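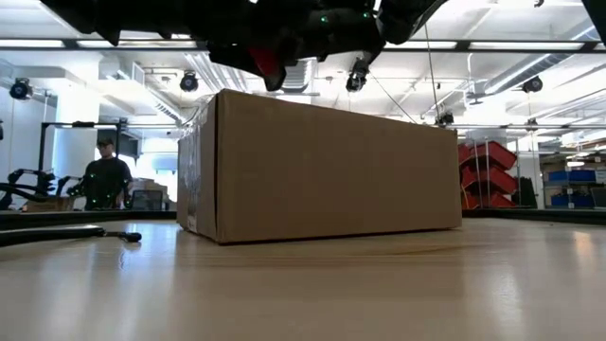

Home Stories How It Is Made Nature Puzzles For Parents

Where does a cardboard box come from?

Plurkum, the reading page for curious children
2012-10-15

Most houses have a cardboard box in them somewhere. Perhaps it keeps old toys under a bed, or the cat has taken it to sleep in. A box is so usual that we do not think of it very much. But before it was a box it was a flat sheet, before the sheet it was a grey soup, and before the soup it was a tree.

Let us start with the tree.

The trees for brown paper are often pine or spruce. They grow in cool countries, and their wood has long fibres. A fibre is a very thin thread, thinner than a hair from your head. All wood is full of such threads, and they are held together by a kind of natural glue called lignin. If you want to make paper, you must take the threads apart from each other without breaking them too much.

First the bark is taken off. The bark is not thrown away, it is usually burned to make heat for the factory. Then a big machine with turning knives cuts the trunks into chips. The chips are small enough to lie in your hand. They go into a very tall pot, higher than a house, and they are cooked there with water and strong chemicals for some hours. The lignin goes soft and dissolves. What stays is called pulp. It looks like porridge and, I must tell you, near a paper factory the air can smell of old cabbage. People who live in Iltudell, where the Ojala mill stands beside the river Gilitov, say that they stop to notice it after the first winter.

A factory that makes paper is called a mill. This is an old word. Long ago the paper makers used water wheels, the same as the millers who made flour, and the name has stayed.

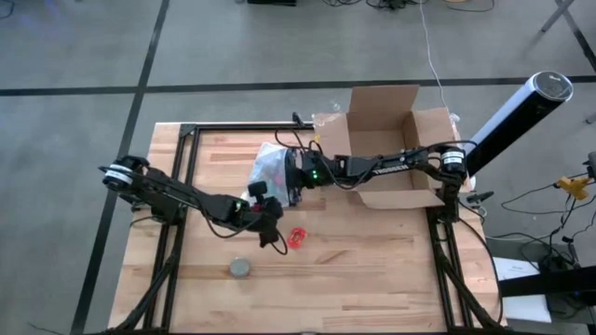 Plurkum No. 21

From soup to sheet

The pulp is washed and mixed with a great deal of water. Now there is much more water than wood in it. The thin soup runs out on a wide moving net. The water falls through the holes and the fibres stay on the top, lying over one another in all directions like straw on the floor of a stable. The net carries them forward. After this come heavy rollers, which press out more water, and after them come hot rollers, which dry the sheet as an iron dries a shirt. At the end the paper is wound on a roll that is heavier than a car.

At the Ojala mill more than 200 people have their work. Some look after the machines, some test the paper, and some drive the lorries. The machine goes also in the night, so there is always a team awake. To stop it and start it again costs a lot of time.

Not all brown paper begins with a tree. Very much of it begins with old boxes. They are collected, pressed in big bales and brought back to the mill. There they are put in warm water and stirred until they fall to pieces. Staples, sticky tape and bits of plastic have to be taken out. Then the old fibres can be made into a new sheet. The fibres become a little shorter each time, so the mill adds some fresh ones to keep the paper strong.

The secret in the middle

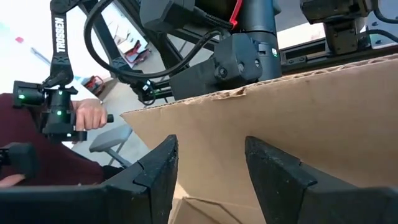
Corrugated cardboard has at least three layers of paper. Two of them are flat and are called liners. The one between them is bent into waves, and it has the funny name "fluting". You do not normally see it, only when a piece is cut or torn. The brown sheet in the photograph has a ragged edge along its top, and the wavy layer shows there, with the paper peeling. The waves are made by two rollers with teeth. The paper is made soft with steam, it goes between the teeth, and it comes out bent. Then a little glue is put on the top of each wave. The glue is made from starch, the same stuff that is in potatoes and maize.

Why waves? Take a sheet of writing paper and stand it on its edge. It falls down at once. Fold it now like a fan and try again — it stands, and it can even carry something light. A wave is a row of small arches. Builders have used arches in bridges for thousands of years, and they are strong for the same reason. The push from above is shared and led down to the sides.

Between the waves there is only air. The air makes the cardboard light, and it makes it also a little soft, so a cup inside the box feels less when the box is dropped. Air is a good keeper of warmth too. A pizza box is helped by this.

Something to try at home

You need 6 sheets of writing paper, a glue stick and some picture books.

Fold two of the sheets like a fan, with narrow folds. Glue each fan between two flat sheets, so that you have two pieces of home-made cardboard. Press them only gently or the folds will go flat. Wait until the glue is dry. Then lay one piece like a bridge between two piles of books, first with the waves going from pile to pile, and then with the waves going across. Put small things on it, for example erasers or wooden bricks. In which direction is the bridge stronger? Use the second piece to let a friend try it also.

Paper and other wrappings

Cardboard is good for many things but it does not like water. When it becomes wet, the starch glue lets go and the layers slide apart.
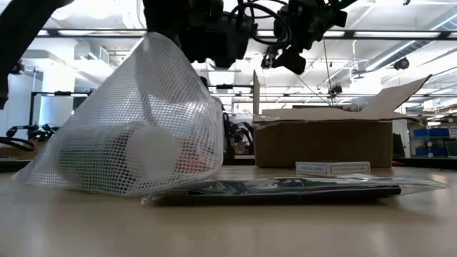 For wet or greasy things people use other materials, such as glass, tin and plastic. Milk cartons are a mixture. They are made of stiff paper with a very thin skin of plastic on the inside and on the outside. You can prove it if you soak a piece of an empty carton in warm water overnight and then pull at the corner of it. The skin comes away like the skin of a boiled tomato, if you have patience.

The mixture is clever, but it makes more work for the mill. Paper with plastic on it must be stirred for longer, and not every mill has the right machine. For this reason some towns ask you to put cartons and boxes in different bins. Look at the lid of the bin in your street, there is often a small drawing.

Before you put a box out, make it empty and flat. Pull off the long pieces of tape if you can. A box with much oil on it should stay out of the paper bin, the oil does not mix with the water in the mill and it leaves spots in the new sheet.

Words to remember

Pulp: wood threads mixed with water.
Lignin: the natural glue in wood.
Liner: the flat paper on the outside of cardboard.
Fluting: the wavy paper in the middle.
Bale: old paper pressed together into a big block.

In November we will read about salt, and how it is taken out of the sea.

Get Plurkum by e-mail every month. Ask a grown-up to enter an address. You can unsubscribe at any time.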